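Drainage holes in a plastic planter: how many, and do I need gravel?

Asked by Benedetta Serra
3 min read — 13 comments

I am growing salad potatoes in grey plastic tubs on a covered balcony. Last February I started one batch in a tub with no holes and the compost at the bottom turned sour before the shoots were up. The replacement tubs are deep, with sloping sides, and will hold ordinary multi-purpose compost (Allbridge, no added grit).

My drill bits stop at 9 mm. Is that wide enough, or will roots and compost block the holes? I have also read that a layer of gravel at the bottom improves drainage. The balcony floor must stay reasonably dry, so I would prefer the water to leave slowly. 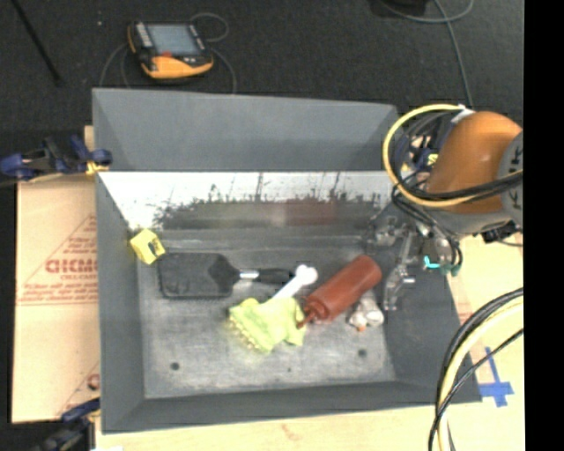
Grey bin with two round holes in the floor.

polum_allotment
9 mm is fine. Water leaves a container through quite small openings as long as they are at the lowest point. If the base is slightly domed, holes in the middle will do very little, so pour in a cup of water first and see where it collects. Drill there, from the inside, with a piece of scrap wood underneath. Use a slow speed — cold plastic cracks.

Leave out the gravel. Water does not pass readily from fine compost into coarse stone until the compost above is saturated, so the wet layer simply sits higher up, nearer the roots. A single piece of mesh over each hole keeps the compost in. Raise the tub on feet or battens, otherwise the floor seals the holes. For the balcony, put a shallow tray under the battens and empty it after watering.

Kendano
I always use gravel and my potatoes are fine. Broken pots also work.

sanna_23
Agree with the first reply on gravel. Two further points. Dark tubs heat up in direct sun, so check the compost by hand and do not water to a timetable. And weigh up the position before filling, as a full tub is awkward to move — mine takes up to 23 litres and I would not lift it twice.

If the holes clog later, push a cane up from underneath. It takes a minute.

Shared 9 times
Contact us | © Polum Growers' Help | Back to top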